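Pralley Computer Reuse Shop Opens Second Bench for Old Office Desktops

April 6, 2023

PRALLEY – The computer reuse shop on Cuervo Street has opened a second workbench and will take in used office desktops from businesses and schools across the county through the end of the summer.

The shop, which is run by the nonprofit Brutia Reuse, began accepting desktop computers in February after a local insurance office replaced the machines at its two branches. The first delivery was 80 computers. Staff have now opened and checked 50 of them, and the rest are stacked in the back hall waiting for a turn.

Until this year the shop handled laptops and monitors only. Desktop towers were sent on to the county recycling center, where they were weighed and sold as mixed metal. Brutia Reuse said in a notice to members that many of those towers had usable parts in them, and that the cost of buying the same parts new had become hard to justify.

The new bench has a slatted aluminum top. Towers are laid on their side with the side panel off, so that the drives, the power supply and the motherboard can all be reached from above. The older bench by the window is still used for laptops. 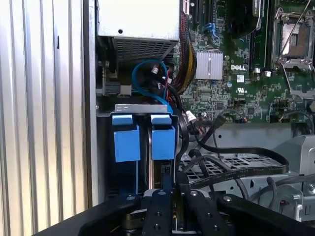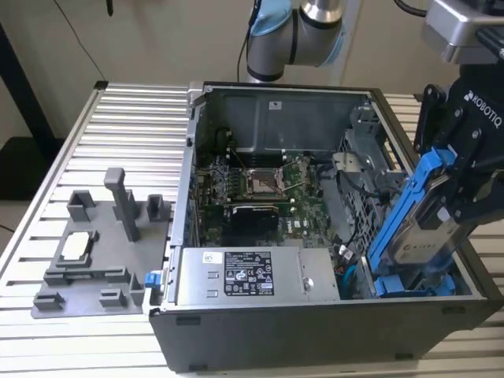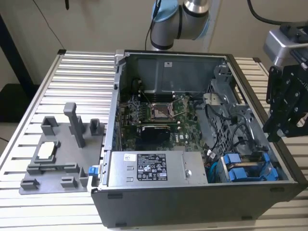

An open Dell desktop tower at the Cuervo Street shop.

Drives come first at the shop, before anything is decided about the rest of a computer. Each one is taken out, given a numbered tag and wiped, and the number is written on a sheet that goes back to the donor. A drive that cannot be wiped is drilled and scrapped. The Dell towers are among the quicker ones to work on, according to the shop's notice, and the blue plastic carriers that hold the drives are kept and reused with them. Other models in the first delivery have drives held in with screws on both sides, and those take longer.

After the drives, staff look at the processor, the memory and the power supply. A tower that is missing its processor is not turned away. It can be matched with one from another computer of the same model if the board is sound, and the notice asks donors not to throw out a computer only for lack of a part. Bent contacts in the processor socket are the most common reason a board is rejected. The shop asks that anyone who has removed a processor at home put a cover over the socket before bringing the computer in, or at least close the metal frame over it.

Power supplies are tested on their own for an hour before they go back into a case. Those that fail are not repaired. They are collected in a separate bin and picked up by the county once a month.

Finished computers are loaded with a free operating system and sold at the front counter or set aside for schools. Flastard Middle School is the first on the list and is due to receive 9 of them for its library. The school's present library computers are too slow to open the reading program that students are assigned, and two of them no longer start. Two more schools have asked to be put on the list, but no date has been set for them.

Prices at the counter have not been fixed. The shop said it expects to charge less for a desktop than for a laptop of the same age, and that each one will come with a keyboard and mouse as long as the supply holds out. Monitors are sold separately. All sales come with a 30-day return period, the same as for laptops.

Single parts will also be sold. Memory, drive carriers and graphics cards will be in the trays to the left of the counter, marked with the model they came from. Cables are free with any purchase.

Donations are accepted at the side door during regular shop hours. Businesses bringing more than five computers are asked to call ahead so that space can be cleared in the hall. Individuals do not need an appointment.

The shop will take:

Desktop computers, working or not, with or without drives
Laptops with or without a battery
Flat-screen monitors with a stand
Keyboards, mice and power cords

It will not take tube monitors, printers, or any battery that is swollen or leaking. Those should go to the county recycling center, which accepts them at no charge from residents.

Donors are asked to copy anything they want to keep before they bring a computer in. The shop does not recover files and cannot return a drive once it has been tagged. People who would sooner keep their drives may take them out at home – the computer will still be accepted. Screws and brackets should be left in the case or taped to it in a small bag, as some of them are made for one model and are hard to replace.

A receipt is given for every donation. It lists the type and number of items but does not put a value on them.

The second bench was paid for with money from last year's laptop sales and a small grant from the town. Brutia Reuse said the grant also covers shelves for the back hall, which have been ordered but have not arrived. Until they do, customers are asked to use the front entrance only, and the hall leading from the parking lot will stay closed.

The shop also plans an evening class on opening and cleaning a desktop computer. It will be limited to what can be done with a screwdriver and a can of air, and people may bring their own computer or use one from the shop. The date will be posted at the front counter and on the library notice board.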